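Asunto: Re: [comercio-justo] Pedido conjunto de cacao de septiembre

Hola a todos:

Contesto a lo de Leandro sobre el pedido conjunto y de paso aclaro lo de los plazos. 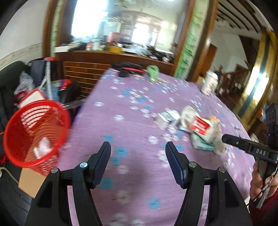 El precio que nos pasó la cooperativa vale para sacos de 50 kilos. Si pedimos sacos de 30 hay un recargo por el ensacado, y lo pagamos nosotros. En la tienda preferimos los de 50, pero entiendo que en Hikholm no tienen sitio para guardarlos.

> El mensaje de Leandro Villalba decía:
> Nos faltan las cantidades de tres tiendas. Sin eso no puedo
> cerrar con Bama, que es quien trae el contenedor. También
> pregunto si alguien quiere panela, que viene de los mismos
> productores y viaja en el mismo envío. Y otra cosa: ¿el
> anticipo lo hacemos como el año pasado o cada tienda por su
> cuenta?

Cantidades: nosotros, 8 sacos de cacao en grano. Panela no, todavía nos queda de la última vez y se vende despacio.

Anticipo: yo lo haría como el año pasado, un solo pago a la cooperativa antes de la cosecha. Cuando pagó cada tienda por separado hubo transferencias que llegaron con un mes de diferencia y el banco de allí cobró comisión por todas. Podemos adelantar 1.000 euros ya y el resto contra factura.

Carter Sutherland me escribió aparte para preguntar por el certificado. La cooperativa lo tiene en renovación – me mandaron copia de la solicitud – y el lote sale con el anterior, que sigue vigente hasta fin de año. Si alguien necesita el papel para etiquetar, que me lo pida y se lo reenvío.

Queda por decidir el tostado. Björklund nos lo hizo bien la otra vez, aunque tardó. Stustard es más barato pero pide un mínimo que solo alcanzamos si entran todas las tiendas. Leandro, ¿tú sabes si aceptan mezclar el grano de dos pedidos? Si es que sí, me apunto a Stustard.

Mandad las cantidades a la lista y no a mi correo, por favor, que luego se me traspapelan.

Un saludo,
Maite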